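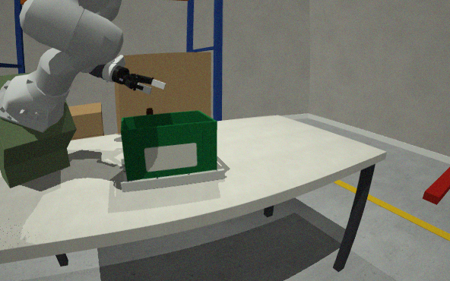 Courses > Work and Technology > Unit 4 > Handout

Automation on the packing floor: what changes for the people there

Reading before class: the Kondby case, first half.

Kondby ships small household parts from a warehouse in Pudholm. In August the company put its first robot arm on bin picking, a job that had been done by hand on two shifts. The arm handles almost 2,000 picks a shift. Packing, labeling and returns are still done by people.

What changed

No one was laid off. Of the 22 pickers, 15 kept their old duties and the rest were moved to tending the cell or checking orders. Tending means refilling bins, clearing stuck parts and restarting the arm after a stop. It pays slightly more. It also means standing in one place for longer, which came up in most of the interviews.

Yolanda Ostrowski, a shift lead, said the hardest part was the waiting. Pickers used to set their own pace, and a tender works when the arm stops. Desmond Sorensen moved to order checking and asked to go back after a month.

Terms to know: cell, cycle time, tender, task reallocation.

For discussion

Who should decide when a stopped cell is restarted? Does a tender need the same training as a technician? Bring one job you have held and mark which tasks in it could be moved to a machine.

Contact: Noreen Ghauri, course office | Back to top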